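Farness Backup Manager - Set-up Guide
Section 7: Moving your archive to a second drive

This section explains how to move an existing archive from one drive to another drive in the same desktop computer. Please read it one time to the end before you begin. If you use only the online storage, you can skip to Section 8.

7.1 Before you start

You need the following:

- Farness Backup Manager, installed and registered
- an administrator account on the computer
- a second internal drive, already formatted and visible to the system
- free space on the second drive equal to the full size of the archive plus 72 GB for temporary files

The temporary files are removed at the end of the move. The program still checks for this space at the beginning, and it will not continue without it.

Note: The size that you see in the Overview window is the compressed size. For the full size, open Archive > Properties and look at the line "Size on disk". Many users write to us about this, so please use the second value.

7.2 Stop the scheduled jobs

1. Open the Schedule window.
2. Select all jobs which use the archive.
3. Click Pause. The symbol next to each job becomes gray.
4. Wait until the status bar shows "Idle". If a job was already running, it will first finish the current file, and with large files this can take several minutes.

Caution: Do not use Delete in place of Pause. A deleted job loses its history, and the history can not be restored from the archive.

If your Thursday job is the weekly full backup (this is the default setting), we recommend to do the move on a different day. A full backup that is missed will start by itself when you resume the schedule, and the first hours will be slow.

7.3 Move the archive

1. Open Archive > Move.
2. In the field "From", check that the correct archive is shown. When you have more than one archive, the program shows the last one you opened.
3. In the field "To", choose the second drive. Do not choose a folder inside an old archive.
4. Leave the option "Verify after copy" switched on.
5. Click Start.

The program copies the files in groups of 1,000. After each group it writes a marker, so you can stop the move with the Pause button and continue later from the same place. You can also close the window - the move continues in the background.

Note: The remaining time is calculated again after each group. It can jump up and down in the beginning. This is normal.

7.4 Check the result

1. When the message "Move completed" appears, click Show Report.
2. Look at the line "Not verified". The value must be 0.
3. If the value is higher than 0, click Repeat for These Files. The old archive is still in its place and nothing is lost.
4. Restore one small file to the desktop as a test, and open it.

Only when the test file opens correctly, go to Archive > Remove Old Copy. Before this step you have two complete archives, and you may keep both if you have the space.

5. Return to the Schedule window and click Resume for all jobs.

7.5 Error messages

Error 185: The second drive is write-protected or your account has no permission. Log in as administrator and try again.

"Marker not found": The move was interrupted before the first group was complete. Start again from 7.3, step 1.

"Archive name already in use": An archive with the same name exists on the second drive. Rename one of the two. We suggest short names without spaces, for example Endgate or Buenaventura. The names are not shown to other users.

7.6 Taking out the old drive

You do not need to remove the old drive. If you wish to do it, first shut down the computer, disconnect the power cable and follow the manual of your computer maker, as the drive holders are different from model to model. Write the archive name on a label and put it on the drive before you store it. Farness can not give support for damage to the hardware.

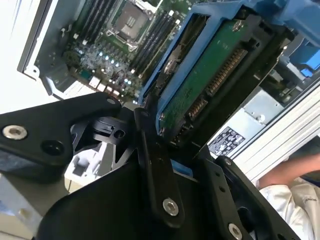
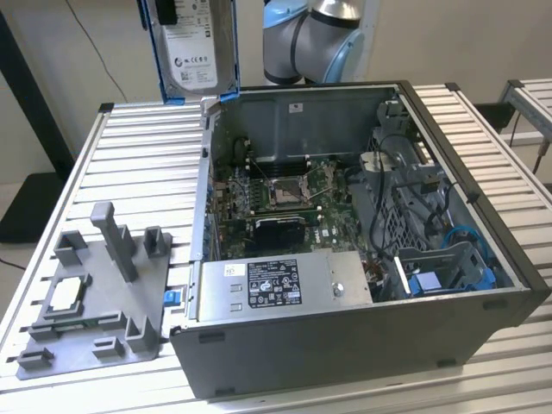
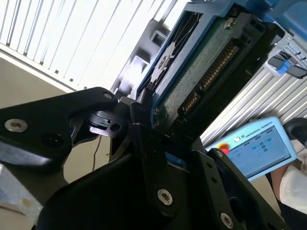 Fig. 7-1: First and third picture, drive in a blue caddy. Second picture, desktop computer on its side with the side panel removed.

Corrections to this section: Mohandas Alva, documentation. Last change in September.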